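Subject: Re: [stallholders] Tables and cloths for June
From: Rogério Frota
Date: Friday, February 9, 2018

> Has anyone done the Larell hall before? I've booked two
> tables and I've no idea what to put on them. Is it worth
> buying proper cloths or will old bedsheets do? Also what
> are people doing about change?

Hello all,

I did Larell last year and the year before that, so here goes. The hall is lovely but the tables are a horror – scratched tops, rusty legs, the lot. You'll want them covered right down to the floor at the front, and that gives you somewhere to hide your boxes and your sandwiches too!

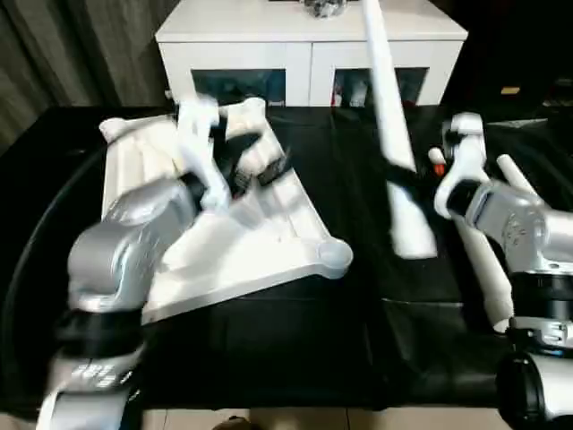

Colour matters more than you'd think when the hall lights are on. I used a flowery sheet my first year and half my stock vanished into it (I sold 9 things all day, and one of those was to my sister). If your stuff is pale, go dark underneath. Look how that big white plastic part stands out against the black cloth. Dark blue or bottle green would do just as well, I should think, and if you sell dark pottery then do the opposite.

Bedsheets are fine if you iron them. Mine came from the market and cost me six pounds for the pair, and they've been through the wash more times than I can remember. For the signs and price tags I like plain white, nicely folded so they stand up by themselves.
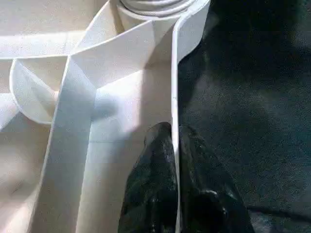
1. Change. Take roughly 30 pounds in coins and small notes. The nearest cash machine is up by the Meireles bakery and it's a trek.

2. Parking. Unload at the side door, then move the car. They got quite cross last time.

3. Tea. Bring a flask – the queue is dreadful before eleven.

Shout if you want to share a lift, I've got room for two and a few crates.

Rogério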